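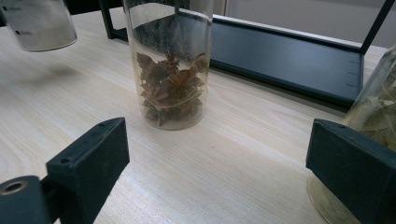
Jun 8, 2020: Jars and dried things

Up at six. Coffee, then started on the long table before it got warm. I had been putting off the dried goods since March, when I moved everything out of the pantry so the wall could be painted, and then the bags just stayed in the hall closet.

The tall clear jars are hazy on the inside. I washed one again with vinegar and it looked the same when it dried, so I'm leaving them. They are fine for dry things. I can still see what's in them and that's all I need.

The pale yellow leaves have kept their color better than I thought they would. The brown ones are curled up and break if you press on them, so I stopped pressing. I don't think I'll move those to another jar again. I meant to write down which bag they came out of and didn't. The Fadia bags all look alike once the sticker is off.

Sointu Sjöberg called at 9 and we talked for 30 minutes, mostly about her knee and the bus. She wants star anise for the pickles and said not to buy any for her because the shop on Maes Street has it. I told her I had plenty. The bag from Brelinia was 400 grams and I use two or three pods at a time, in winter. She'll come by for it or I'll mail it. 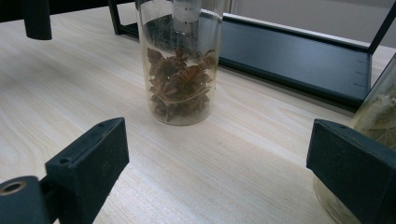 Star anise, black rack behind.

It doesn't fill the jar. I thought about using a shorter one but the shorter ones have the beans. Smell is still strong when I put my face over it. My hands smelled of it through lunch, even after soap.

The black rack stays on the table for now. I had planned to hang it by the window but the screws I have are too short, and the hardware store is only doing pickup. Put in an order, number 116, screws and a tube of wood filler. They said they would call.

Tallow got into the hall closet while the door was open and slept on the empty paper bags. I let her stay there until I needed them.

Lunch was soup and the end of the rye bread. Rained a little after. Read on the couch and fell asleep with the lamp on.

Still to do: labels. I have the roll but the pen is dry. Also the bay leaves, the fennel seed, and the tea in the green tin that I don't like and should give away. The cinnamon is in with the baking things and I may leave it there. I want the closet clear by the end of the month so the winter coats can go back in, they have been on the chair in the bedroom all this time and I'm tired of moving them.

Paid the water bill. Called Dad, no answer. Try again tomorrow after supper.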